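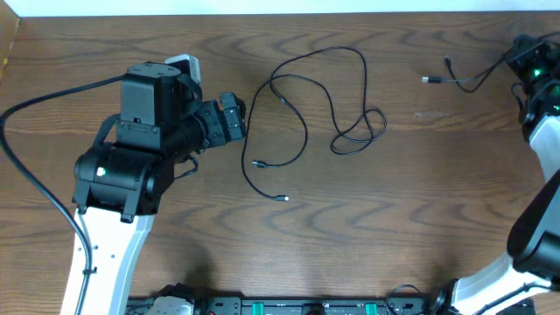 May, evening. The cable again

Cable task all day. The left arm picks up the loose end, the right arm holds the other end, and between them they are supposed to take the tangle out. I can do this with my teeth while on the phone. The planner has been at it since I took the job.

The trouble this morning was the segmentation. Black cable on brown wood should be a gift, and mostly it is, but our table has dark wavy grain and the model has decided that some of the grain is cable. It drew a lovely smooth curve across the center of the table, gave it a confidence any of us would be proud of, and sent the left gripper off to grasp it. The jaws closed on a picture of a tree's childhood. The force check said no contact, the retry logic said try again, and it tried again in the same place, because I wrote the retry logic.

Fiona's view is that we should put down a gray mat. Radosław's view is that a gray mat is cheating and that the customer at Rornevside will have a table of their own choosing. I am with Radosław in principle and with Fiona after lunch.

Also the shadows. A cable lying flat throws a faint one and the tracker reads it as a second strand running alongside the first, so the topology comes out with crossings that don't exist. The planner then makes a very thoughtful plan to undo a knot made of light. I spent two hours tuning a threshold for this and at the end of it I had put the threshold back nearly where it started. Log it as research.

Noon. Restarted the left arm's driver because the joint states were arriving late. Przemysław says the late timestamps are the network. I say they are his logging node, which writes everything to disk at full rate, including the images, including when nothing is moving. We have agreed to differ until one of us has a graph. I then went and made the graph. It was his logging node, and also, a bit, the network. I have not told him about the second part yet.

After that the timing was much better, and for the first time this week the two arms agreed on where the table was. They had been differing by 4 millimeters, which doesn't sound like much until you ask one to hand something to the other. Re-ran the hand-eye calibration on the right arm, then found I'd saved it under the left arm's name, then ran it again. There is no check for this. There is now a check for this, and it is two lines long, and it would have saved me most of April.

Afternoon. Shazia came over from Lernwood with the new grasp scorer. The old one picked whichever bit of cable was easiest to reach. Hers looks at the crossings first and prefers an end, then the stretch just behind an end, and only goes into the middle of the loops when it has run out of better ideas. It's slower. It also asks for a look from a second pose whenever it can't decide which strand is on top, so the arm goes up, leans over, considers, and comes back down. Jolanta says it looks like her father choosing a melon.

We ran 54 trials with it. I won't write the success number here as I'd only look at it again at bedtime. It is better than last month's. What I will write down is how the failures went, while I remember:

The big one is the plug. The fingers come in square and the connector is small, and if the plug is at a slant it gets nudged along the wood ahead of the jaws. Then the pose estimate is stale. We should be re-detecting on approach and we only re-detect at the start.

Next, the pull. The controller pulls until the slack model says stop, and the slack model was fitted on a thicker cable. So it pulls a loop down into something small and mean. I stopped it by hand 3 times.

Then the arms getting in each other's way. The collision check pads the links generously and forgets that there is a cable hanging under the wrist. I have added a fat capsule for it. The planner now thinks the left arm is enormous and goes the long way around everything, like a man carrying a sofa.

The last one I can't explain. Trial ends, both grippers open, cable laid out nicely, system reports failure. Error code 2309. I searched the whole Trurkside repo for 2309 and found it in one place, in a comment, and the comment says "should not happen — ask Negash." Negash is the old vision package. It was retired before I got here. I have asked it anyway, by grepping.

Six o'clock. Everyone gone. Merged Shazia's scorer behind a flag, left the flag off, then turned it on in my own config and told myself that was the careful way to do it.

Tomorrow: re-detect on approach, refit the slack model on the thin cable, shrink the capsule, tell Przemysław about the network. Maybe in that order. Fiona has left a roll of gray mat leaning against my chair with no note on it.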